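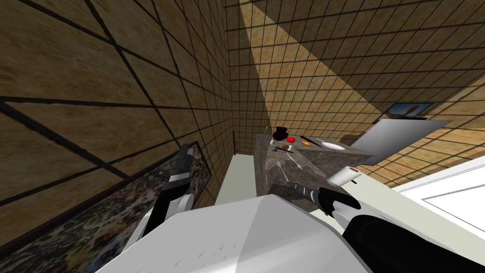
How to compare two grippers in a simulator before you buy either

I've been putting this off for ages, but a few of you asked after my last post, so let's do it. I had two gripper models to choose between, the Fundura and the Tultau, and I didn't fancy buying both. So I set them loose in a simulated kitchen, the one from the Killaswood room pack, and let them fight it out over the worktop.

You'll need a two-armed robot model, a room with a counter in it, and both gripper files. Mine's a white-bodied thing with a gripper on each arm, and the stone island has plenty on it: a brown pot, a knife, a plate, a brush, something round and red. Mixed shapes are what you want!

Step 1. Park the arm you aren't testing. I send the left one up by the wall, well away from the counter, and leave it there. My first attempt had it dangling at my side and it kept clouting the island (entirely my fault).

Step 2. Bring the test arm in until the gripper hovers just over the near edge of the counter, with the fingers pointing down. Save that pose. Every run starts from it, and I called mine "jacobs" after the Jacobs controller I run everything through.

Step 3. Sort out your camera. If your view comes up on a slant, look at the roll value on the head camera and set it back to zero before you log anything. I did a whole evening of runs at a daft angle and got a stiff neck for my trouble.

Step 4. Pick one object and do 20 grasps with the first gripper, then swap the file and do 20 more. Keep the closing speed the same for both. I stick to 13 on the Jacobs slider, which is slow enough to watch the fingers land.

Step 5. Move on to the next object. Start with the round fruit, it's forgiving, and save the plate for last because flat things are miserable.

I stopped at 343 grasps, mostly because it was gone midnight and the kettle was calling. The Tultau was better on the knife handle, the Fundura won on anything round, and both were hopeless with the plate. I've ordered the Fundura. Friction settings next time, once I've worked out why setting mine to 100 makes the pot stick to everything.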